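Notebook, September, entry after the visit from Orholm

Writing this in the evening so I do not forget the details. The people from Orholm came at 2 for the demonstration, and they stayed until it was dark outside. The counter arrangement was the same one we agreed with Visley in the spring: sink on the right, dishes on the left, the water hose fixed to the faucet.

I started with the wrist view on the big monitor. It was a good choice, I think. Visitors always look at the arms first, and then they do not understand why the approach to a bowl is so slow. With the wrist view they see how little space the finger has between the bowl and the hose.
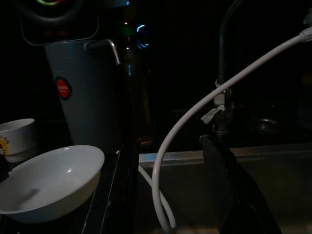
Wrist view, low light. Bowl and cup on the left, hose loop in front of the sink.

One guest asked if the hose is a problem for the planner. I answered that the planner does not know about the hose at all, we only keep it out of the usual path with good fixing. She wrote this down. I must say it more carefully next time, it sounded worse than it is.

After this I explained the software. We run build 1161 from Iyer, with the speed limit we always use for guests. The log was set to 2000 lines and it filled up before the end, so the last part of the session is not in it. To do: make the log bigger, and check this before the visit and not after.

Then both arms at the counter. I put the guests behind the line on the floor and let them choose which object comes next. 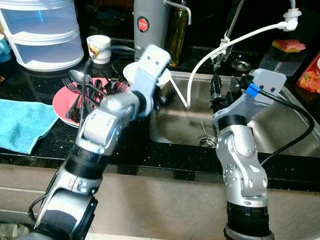

They wanted the cutlery, of course. I said that forks and spoons in a pile are still the hardest thing for us, and I offered the bowl as the first task. The left arm has the new calibration from Fasgate, the right arm has the old one. I did not mention it in my talk, but a man from the second group noticed a difference in how they move and he asked me about it in the break. So we should calibrate both before anybody comes again.

Questions I could not answer well:
- how many hours until the finger surface must be changed
- does the depth estimate get worse on dark stone
- who pays for a broken cup (I said Visley, please confirm!)

For the last part I went back to the wrist view and talked about weak light. The small lights in the background are brighter than everything we want to pick, and the exposure follows them. 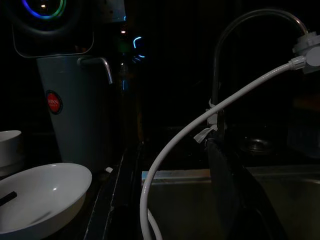
Wrist view again. LED ring at upper left, tape on the lower part of the faucet neck.

Next time I want to try a fixed exposure for the wrist camera. Orholm asked for the slides, I promised them for tomorrow morning. Still to write: two pages for Iyer on the log problem.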